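Un bras pour la cuisine, ça vaut quoi ?

J'ai passé 6 jours avec le kit Vevis de Stornska, deux bras à pinces, et j'ai commencé par le plus drôle : les saucisses !

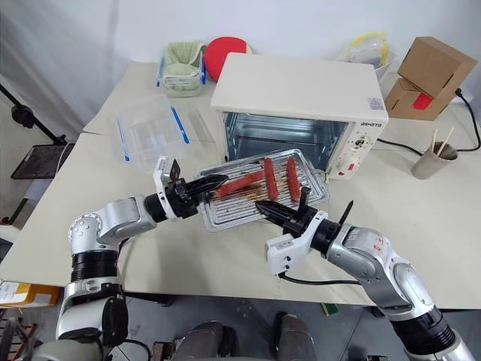
Deux pinces, une grille, trois saucisses.

La prise en main m'a plu (le logiciel Flostico est clair, même pour moi), mais comptez 10 bons réglages avant d'oser approcher un four.

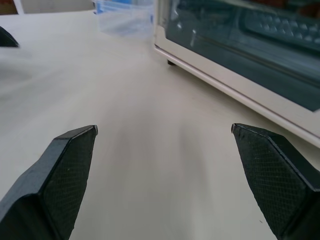 Côté doigts, j'aurais aimé un jeu de rechange fourni, il coûte 560 euros !
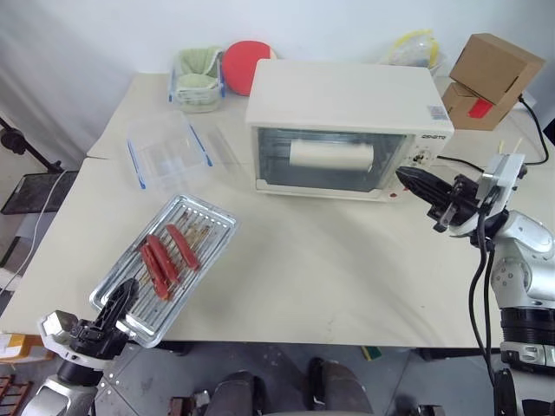
Prix et verdict

2833 euros le kit. J'hésite encore, mais je le garde un peu…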